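3.2 Collecting the demonstrations

All demos were given by remote control. Operator sits at a second desk, holds a 6-DoF hand controller, watches the simulated kitchen on one monitor. No haptic feedback. We tried kinesthetic teaching on the real arm first (Section 3.1) but moving the joints by hand gave jerky wrist paths, and resetting the counter between takes ate most of the session. In Urkgate a reset is one key press.

The task set is counter-top pick and place, one object per episode. Start poses are sampled fresh each time, other items stay on the counter as clutter. Operators were told to close the gripper fully, lift, then move. Not all of them did. We kept those episodes anyway if the object ended up inside the goal region.

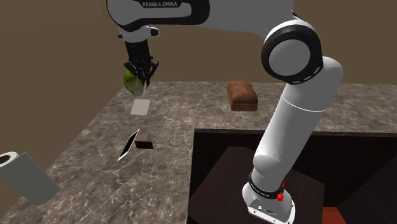
Figure 3. Franka arm in the simulated kitchen, green object held between the two fingers over the marble counter.

In total 345 demos recorded, 50 per operator at most. After filtering for timeouts and dropped objects, 109 went into the training split for Marach. Episodes are capped at 3000 control steps. Long pauses at the start (operator finding the grip on the controller) are trimmed automaticaly, pauses in the middle are not. Mid-episode pauses turned out to matter, see 4.3: the policy learns to hover above the object and sometimes never comes down.

Gripper state is logged as open or closed only, no finger width. Probably a mistake for thin objects. Camera pose fixed for every episode of a task, lighting too. Wrist view is recorded but but not used by the baseline.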